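Textile Care and Upkeep, Unit 6
Handout: Dye transfer between coloured and white panels

Notes prepared by Tatiana Gajdoš for the Notincombe evening course. Revised 2020-12-14.

6.1 Scope

Unit 5 dealt with loss of colour, where dye leaves the cloth and goes down the drain. The present unit deals with dye that leaves one piece of cloth and settles on another. The most awkward case is a garment in which strong colour and white are sewn together, as the two cannot be washed apart. Sports shirts, striped knitwear and work clothing with contrast sleeves all belong to this group.

Three terms are used throughout. Bleeding means that dye enters the wash water. Staining means that dye from the water settles on a second cloth. Crocking means that dye moves by rubbing, either dry or damp, without a bath of water. A garment may bleed without staining if the water is changed quickly enough. A garment may also pass a wash test and still crock badly.

6.2 Where the loose dye comes from

When a cloth is dyed, part of the colour is fixed to the fibre and part of it stays near the surface. The second part should be removed by rinsing at the dye works. If rinsing is cut short, the surplus reaches the customer. Reds and dark blues give the most trouble in practice, partly because they are dyed to a deep shade and partly because a small amount of either shows plainly on white.

The fibre matters as much as the shade. Cotton coloured with direct dyes loses colour readily in warm water. Cotton coloured with reactive dyes holds well once the unfixed portion has been rinsed out. Polyester is coloured with disperse dyes, which are stable in an ordinary wash but can move under dry heat. The iron and the tumble dryer are therefore the points to watch with polyester, and a mark that appears after pressing should not be blamed on the wash.
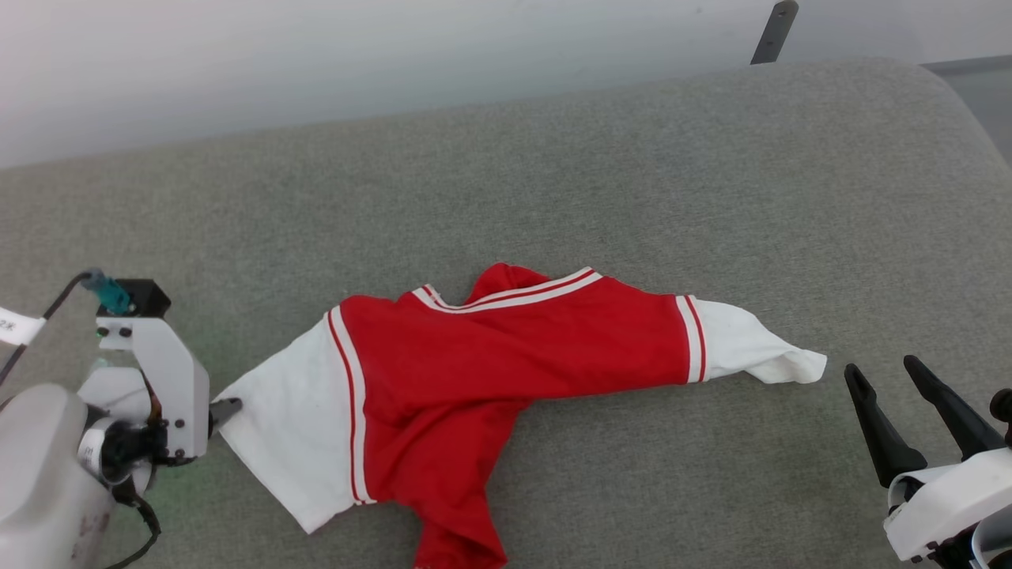
Seams deserve separate mention. At a seam there are several layers of cloth, the water drains slowly, and the white layer is held against the coloured one for as long as the garment is damp. Staining very often begins as a narrow band along the seam and spreads outwards by wicking. A faint blush within a few millimetres of the stitching, with clean cloth beyond it, points to slow drying and not to the wash bath. The remedy is different in the two cases, so the distinction should be written down before any treatment is tried.

6.3 The damp cloth test

This test needs no equipment beyond a piece of plain white cotton and a bowl.

Step 1. Find a hidden part of the coloured panel, such as an inside hem or seam allowance.
Step 2. Wet the white cotton with water at the temperature of the intended wash. Wring it out.
Step 3. Press it against the coloured panel under a flat weight for ten minutes.
Step 4. Lift it and let it dry fully before judging. Damp cloth looks darker than it is.
Step 5. Repeat with a little of the detergent in the water. Keep both pieces and label them.

If the first piece is clean and the second is marked, the detergent or its alkalinity is releasing the dye. A milder product may be enough. If both are marked, wash cold, by hand, and on its own.

6.4 Judging the result

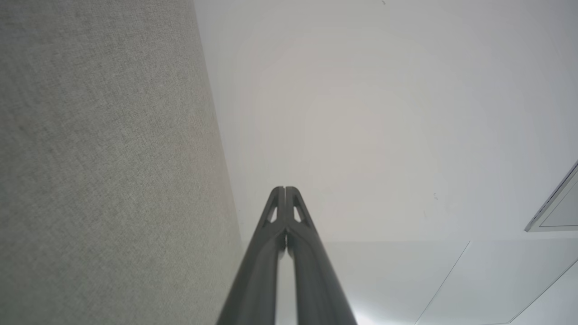 A trace of dye on white cloth is harder to see than most students expect, and two people will often disagree over the same sample. The usual cause is the light. A white surface takes on a cast from whatever is near it and from the lamp above, and the cast varies from one part of the surface to another. The broad white area beside the grey fabric shows the effect: it has a faint warm, slightly pinkish tone in its upper middle and turns a cooler, pale grey-white towards the right edge. A beginner looking for red dye might well record the warm part as stained. Always set an unused piece of the same white cotton next to the sample, then exchange their positions and look again. If the pink stays in the same place while the cloth moves, it belongs to the light.

Use daylight from a window out of direct sun where possible. Do not judge samples beside a coloured wall or while wearing a bright top - light reflected from either is enough to mislead. Grade each sample against the five-step grey scale, where 5 is no staining and 1 is heavy staining. Half steps are allowed. For course purposes a grade of 4 or better is a pass for a mixed garment.

6.5 Worked record: the Privgate samples

Rostislav Beneš collected the following set at the Privgate laundry in July. All pieces were cotton jersey, dyed red, each stitched to an undyed strip of the same cloth.

Sample A. Cold wash, spun, hung at once. Grade 4-5.
Sample B. Cold wash, spun, left folded overnight. Grade 3, band along the seam.
Sample C. Warm wash, spun, hung at once. Grade 3-4, even tint.
Sample D. Warm wash, left standing in the water. Grade 2, even tint, heavier at the seam.

Each sample was weighed at 200 g dry and washed separately. The spin was set to 1,000 turns a minute throughout. Note that B scored lower than C although the water was colder. Time spent damp and folded did more harm than the rise in temperature. This agrees with the remarks on seams in 6.2.

The record does not state the hardness of the water, and the samples were not repeated. The grades should be read as an indication only.

6.6 Treating a stained panel

Do not dry the garment. Heat makes removal harder, and with some dyes impossible. Keep the piece wet and rinse in several changes of cold water until the water stays clear. Spread it so that white does not lie on colour; a clean towel may be placed inside to separate front and back.

If a tint remains, an oxygen-based whitener may be tried on a hidden area first. Chlorine bleach is not suitable for mixed garments, as it attacks the coloured panel and weakens elastic trim. Reducing agents sold as colour removers will strip the sound colour together with the stray dye. They are meant for all-white goods.

Colour-catching sheets take up dye already in the water. They have no effect on crocking, and little on transfer inside a wet seam.

6.7 Preparation for Unit 7

Bring two labelled test cloths from one garment of your own, prepared as in 6.3, with the fibre content copied from the care label. Read the Havlíček notes on dry heat, page 225 onwards. The section on acetate may be left out.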